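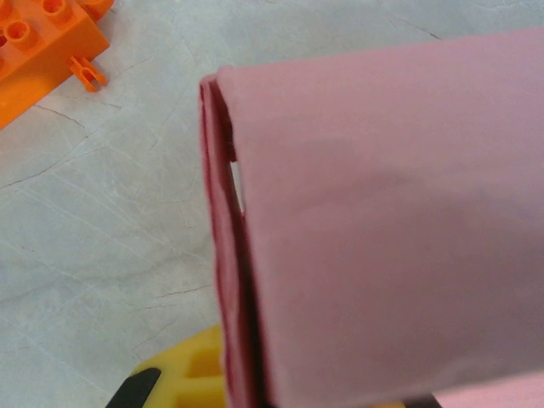

Die Überfahrt nach Carkthorpe dauert bei ruhiger See zwei Stunden und zehn Minuten. Reisende, die vom Festland anreisen, sollten den Fahrplan der Reederei Beltel vor Antritt der Reise prüfen, da die Nachmittagsverbindung außerhalb der Hauptsaison entfällt. Im September war sie bereits gestrichen, auf der Internetseite allerdings noch verzeichnet. Der Verfasser hat daher eine Nacht in der Hafenpension verbracht, die in keinem Reiseplan vorgesehen war, gegen die im Übrigen nichts einzuwenden ist.

Die Insel zählt 783 ständige Einwohner. Der Hauptort liegt an der Ostseite und besteht im Wesentlichen aus einer Uferstraße, zwei Querstraßen und dem Platz vor der Kirche. Geldautomaten sind nicht vorhanden. Kartenzahlung wird im Lebensmittelgeschäft und in der Gaststätte Camenzind angenommen, in den meisten Unterkünften hingegen nicht. Es empfiehlt sich, ausreichend Bargeld mitzuführen.

Für die Unterbringung stehen Privatzimmer und eine Herberge mit 37 Betten zur Verfügung. Die Herberge ist einfach ausgestattet und wird ordentlich geführt. Bettwäsche ist im Preis enthalten, Handtücher sind es nicht. Das Frühstück wird bis neun Uhr gereicht, wobei an der Schließzeit streng festgehalten wird.

Der Küstenweg umrundet die Insel vollständig und ist durchgehend gelb markiert. Für die gesamte Strecke sind sechs bis sieben Stunden anzusetzen. Der nördliche Abschnitt zwischen dem Leuchtturm und der Bucht von Basard verläuft teilweise über loses Gestein und setzt festes Schuhwerk voraus. Eine Einkehrmöglichkeit besteht auf diesem Abschnitt nicht. Zum Leuchtturm führen 128 Stufen hinauf. Die Besichtigung ist ausschließlich am Sonntag möglich, Eintritt wird nicht erhoben.

In der Bucht von Basard darf gebadet werden, eine Aufsicht ist jedoch nicht eingerichtet. Bei ablaufendem Wasser entsteht an der südlichen Seite eine merkliche Strömung, auf die eine Tafel am Zugang hinweist. Mein Mitreisender Shengli Tian, der die Insel bereits aus zwei früheren Aufenthalten kennt, bevorzugt die kleinere Bucht hinter dem Bootsschuppen. Ich schließe mich dieser Einschätzung an, zumal der Wind dort am Nachmittag deutlich schwächer ausfiel.

Hinsichtlich der Verpflegung ist die Gaststätte Camenzind an erster Stelle zu nennen. Die Karte umfasst vier Gerichte, darunter eine Fischsuppe, die an beiden Abenden bestellt und an beiden Abenden für sehr gut befunden wurde. Eine Tischreservierung ist ratsam.

Die Rückfahrt erfolgte mit dem Frühschiff um 6.40 Uhr. Fahrkarten für diese Verbindung werden nur am Vortag bis 17 Uhr am Hafenschalter ausgegeben.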